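手持夹爪换指尖，Tovira 和 Nosel 到底差在哪？ 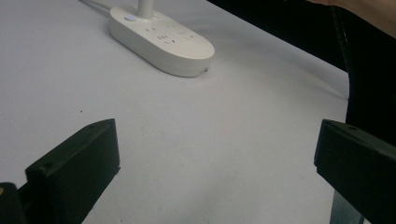 全文 800 字左右 · 阅读约 2 分钟

楼主 | 夹不住的螺母
发表于 2026年6月23日
组里要定下半年用哪套手指，我两种都试了一阵，先贴结论：没看出宣传里说的那种差距。拿白色插线板当目标，桌子也是白的，故意选的难背景。Tovira 和 Nosel 各夹 100 次，失败次数分别是 6 和 7。就差一次，价格差一倍。有人用得更久吗？图里是黑色楔形指那套，张开状态，离插线板还有一段距离。

2楼 | 灰桌布
一次的差别什么都说明不了，你换个人来夹可能就反过来了。另外白桌配白插线板，考的是相机还是手指？我看你是把两件事搅在一起测了。

3楼 | 夹不住的螺母
回复 2楼：手持的，人在操作，相机只管录，夹没夹住跟相机没关系。后面要拿数据训练，背景才有影响，那是另一笔账。

4楼 | Brivach老用户
不同意楼主。插线板这种圆边的长条，夹短轴谁都能夹住，换成斜着进、夹两头试试。Nosel 的指面软，斜着进不打滑，Tovira 硬，一滑就滑出去。我用 Brivach 的臂装过这两种，体感差别很大。

5楼 | 灰桌布
“体感”又来了。有数吗？

6楼 | Brivach老用户
没记。你去装一次就知道了。

7楼 | 夜班调参
插一句，图上插线板那个蓝灯亮着，线也接着。带着线夹，线的拉力算谁的？楼主这 100 次里线的位置固定过没有？没固定的话，6 和 7 我都不太信。

8楼 | 夹不住的螺母
回复 7楼：没固定，这点认。每次放回去大概摆成斜的，没画定位线。下一轮断电，把线拆了重来，桌上贴胶带。
回复 4楼：斜进我也会加，但要按次数记，不收体感。

9楼 | 省点经费
还有个事没人问：指面磨损。Rampersad 家的软指面我们用了 2 个月就发亮，摩擦力掉得厉害，客服说属于耗材。Nosel 要是也这样，头一天测得再好也白搭。打印的硬指至少坏了自己再打一副。

10楼 | Brivach老用户
自己打的手指尺寸一副一个样，孔位偏一点，两边就合不拢，数据前后对不上。省的那点钱全赔在标定上了。

11楼 | 省点经费
那是你打印机没调好。我们换过几副，合拢以后塞张纸抽一下，紧的就用，松的扔掉。

12楼 | 夜班调参
抽纸只能看有没有缝，看不出两根手指是不是平行。建议楼主换指前后各拍一张张开的，同一个机位，比一下夹角。

13楼 | 夹不住的螺母
行，拍。不过我对这次比较的期望已经降下来了，照现在的数据，我没法跟组里说贵的那套值。9 月前要交采购单，到时候没有新结果就按便宜的报。

14楼 | 灰桌布
按便宜的报可以，别写“性能相当”，写“未测出差异”，两码事。

15楼 | 夹不住的螺母
收到，报告里改。斜进的记录表做好了发这楼里。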